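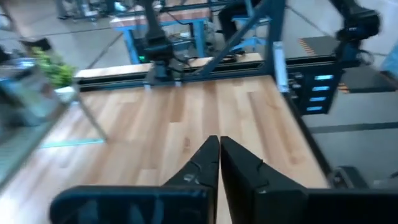 *One of the wooden tabletops at the Cruickshank building, with blue framing along its far side.*

## Cruickshank workroom reopens with its tables put right

BRINDASHAM – The big workroom on the ground floor of the Cruickshank building is open again after four months, and people who have known it over the years will probably look at the tables first. The tops have a light, honey-colored grain that runs away from you in long lines, and next to the gray floor and the blue metal framing they make the whole place feel a good deal friendlier than it did in the winter, when half the room was roped off and the other half smelled of wet plaster.

The building is 112 years old and has been a seed store, a bindery and, for one unhappy summer, a roller rink. The workroom takes up 1,915 square feet of it. Water got in behind the north wall last fall, and by the time the plaster had been taken down and put back up again it made sense to see to the furniture as well.

That job went to Nolletti, the small joinery firm on the other side of the canal, where Augustina Asamoah has been running the bench shop long enough to have repaired a couple of the older Cruickshank tables herself. She remembers them well, and fondly up to a point.

"They were good tables, but they'd been patched so many times that you could set a pencil down at one end and go and meet it at the other," she said, laughing, while she hunted through her apron for a tape measure she was already holding. "I wanted people to be able to pull up to one of these and get on with whatever they came to do."

Her shop worked from drawings by Matilde Leitão, who spent several mornings in the room before she drew anything at all, watching where people stood and where they put their coats. She asked for a light surface early on and stuck to it. The windows are on the small side, she said, and the old tops had gone so dark that a dropped screw was as good as lost until somebody swept up.

There was some grumbling about the color, it has to be said. Américo Rocha, who rents space upstairs and comes down most afternoons, had hoped for something closer to the old brown and told everybody so. He has come around most of the way. "It looks like breakfast in here now," he said. "I mean that nicely. I still think it'll show every coffee ring, and I've told Matilde I'll be keeping an eye out."

Coffee, for the record, is still allowed in the room, though the urn has moved to the hallway beside the Dulter lockers, and so has the tin for the money. The lockers themselves were cleaned and rekeyed during the closure. There are 42 of them, and anyone who had one before June needs to pick up a new key from Naa Opoku at the front desk, where the old ones can be handed in. She asks that people bring the old key even if it's bent – she has seen quite a few bent ones already and won't be shocked.

The room opens at 8 in the morning and closes at 9 at night, the same as before. Tables can be reserved by the half day, with the sign-up sheet hanging just inside the door, and hot pans and open paint cans should stay off the tops unless there's a board underneath. Boards are on the shelf by the sink.

Work on the back stairs is still going on, and visitors should use the canal-side entrance until it is finished.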